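故人のPCに残ったデータ、どこまで見ていいもの？

1: Trelamus
先月(7月)に伯母が亡くなりました。Piltilthorpeで一人暮らし。葬儀は済んで、今は遺品の片付け中。
で、デスクトップPCが一台。パスワード不明。遺影に使わなかった写真とか、香典返しの住所録とか、たぶん全部この中。
四十九日の案内を出したいのに宛先がわからない。みなさんどうしました？

2: kwok_14
お悔やみ申し上げます。
うちは父の年賀状の束から拾った。PCは結局開けずじまい。紙で足りるなら紙が早いです。

3: みぞれ
年賀状に一票。あと芳名帳。葬儀社がコピー取ってくれてる場合あるから電話してみて。

4: Trelamus
>>3
芳名帳は手元にあります。ただ伯母の合唱仲間が遠方で、葬儀に来れてない人が多くて。その人たちの連絡先がPC。
年賀状は数年前にやめてたみたい。

5: 元・庶務
合唱団の事務局に聞けば一発では。わざわざPCこじ開けるより、事務局から回してもらうのが筋だと思う。

6: nagi
>>5
事務局がもうない団体もあるよ。うちの母のとこがそうだった。
ケース開けてドライブだけ外して、別のPCにつないで読むのが普通。暗号化されてたら無理。相続人の了解は先にとること。

7: Trelamus
相続人は従兄で、了解もらってます。合唱団は解散ずみです…
ケースって開けるの難しいですか。機械さっぱりで。

8: nagi
横倒しにして側板はずすだけ。電源ケーブルは先に抜く。
ドライブの場所は機種によるからそこは現物見ないと。

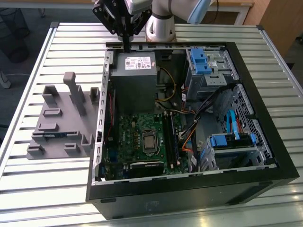
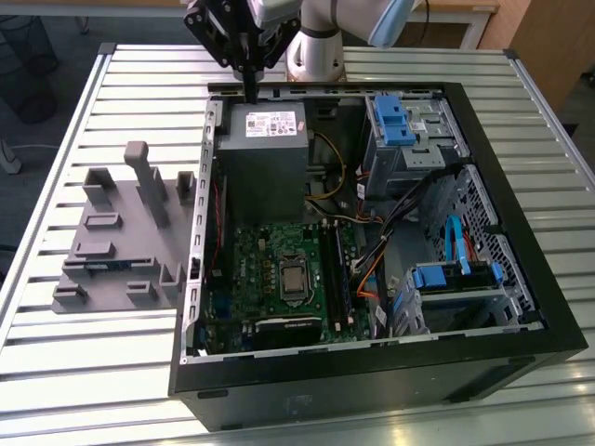
2枚とも側板を外して横に寝かせた状態

9: 元・庶務
自分は反対のまま。故人が見せるつもりで残したかどうかわからないでしょう。日記とか出てきたらどうするの。住所録だけ見て閉じる、なんて普通できないよ。

10: みぞれ
>>9
それ言い出すと引き出しの手紙も読めないけどね
遺品整理ってそういうものかと。

11: 元・庶務
手紙だって読まずに棺に入れる家もありますよ。うちはそうしました。

12: kwok_14
どっちの言い分もわかる。
業者に頼む手は？ Trudamelってとこに見積もり出したら、住所録とか指定したファイルだけ抜いて、他は見ないで返すって言われた。自分は高くてやめたけど。あと納期が14日。

13: Trelamus
>>12
それいいかも。自分が覗くより気が楽です。
14日だと案内がぎりぎり…従兄に相談してみまうs

14: nagi
ぎりぎりなら案内状の文面だけ先に作っとけば。宛名は後から。印刷屋も混むよ
あと業者出すなら、中身触る前にドライブ丸ごと複製してもらうのおすすめ。古いやつは急に逝くから。

15: Gwen推し
通りすがり。うちの祖母の時は合唱の先生(Gwenllian Craddock先生)が全員に電話してくれて助かった。指導者の方と連絡つくなら、団が解散してても名簿持ってること多いです。

16: Trelamus
>>15
先生！忘れてました。Peiyu Yin先生という方で、弔電をいただいてます。電報に住所のってるはず。探してきます

17: 元・庶務
ほら、人に聞くのが先。

18: nagi
写真はどのみちPCの中でしょ。捨てるのだけは待って。

19: みぞれ
弔電のお礼状まだなら、そこに用件も書いちゃっていいんですかね？ マナー的にどうなんだろ

20: kwok_14
別の手紙にしたほうが無難かな。お礼はお礼で。急ぎなら電話でいいと思う、

21: Trelamus
2023-08-08 追記。
先生と電話つながりました。名簿お持ちで、コピー送ってくださるそう。90歳とは思えないお声でした。
伯母がソロで歌った時の話もしてくれて、ちょっと泣いた。
お礼状は別に出します。PCは従兄の家で保管、写真のことは四十九日が終わってから業者に聞く予定。文面はこれから。句読点て入れないんでしたっけ？

22: みぞれ
よかった…！ 句読点は入れないのが慣例。最近は入れる人もいるけど年配の方多いなら無しで。

23: 元・庶務
お疲れさまでした。送料と切手、弔事用で揃えてね。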